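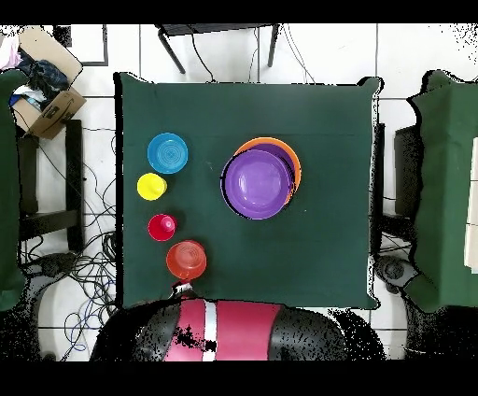

Colorful plastic bowls, cups and plates on a green cloth.

I have a real soft spot for bright plastic dishes. They come out for breakfast, they go on picnics, they get dropped on the patio and bounce (mostly!), and ours have now survived two moves, including the long one from Utlow. But they do need a bit of looking after, and they're surprisingly good at taking over a cupboard if you let them.

My favorite trick is to lay a cloth on the table before sorting anything. A dark one is best, a nice deep green if you have it, because the colors jump right out at you and you can spot a chalky film or a bit of dried oatmeal in a second. It also stops the cups from skidding off while you're reaching for something else.

Then I sort by shape and forget all about color. Plates go on plates, with the bigger one underneath, like the purple on the orange, so the rim gives you something to grab. Bowls and cups wait their turn off to the side until I've had a good look inside each one. Ringed bowls are so pretty, but those ridges do love to hold on to grease! A soft old toothbrush with a drop of dish soap, run round and round each groove, gets them clean in no time.

For tomato sauce stains, mix 4 spoonfuls of baking soda with enough water to make a paste, smear it on, and leave it for about 30 minutes while you have your coffee. Rinse well. If there's still a blush of orange, a sunny windowsill for an afternoon will often fade it.

Please do let everything dry all the way before you stack it. Cups especially, as they'll hang on to a little water and then everything smells like a closed-up camper. I stand mine upside down on a rack overnight and put them away after breakfast.

Next time I'll get into lids, and the deep drawer where they all end up.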